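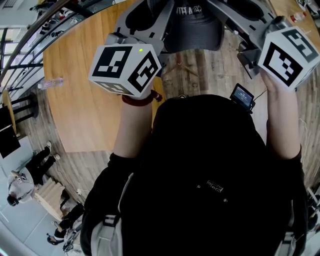 Figure 2. A cap between two hand-held grippers, each topped by a marker cube.

3.2 Garment preparation

Work caps and coveralls were supplied by Cullano and laundered once before use. Each fabric swatch received 2 coats of interior latex paint, applied by roller, and was left to cure overnight. Paint uptake was taken as the gain in swatch mass. Cotton drill swatches were cut from the leg panels only, as seams held excess paint in the pilot work (Frota and Fontes). Swatches with visible pinholes were discarded before weighing. A total of 870 swatches were retained for the analysis in Section 4.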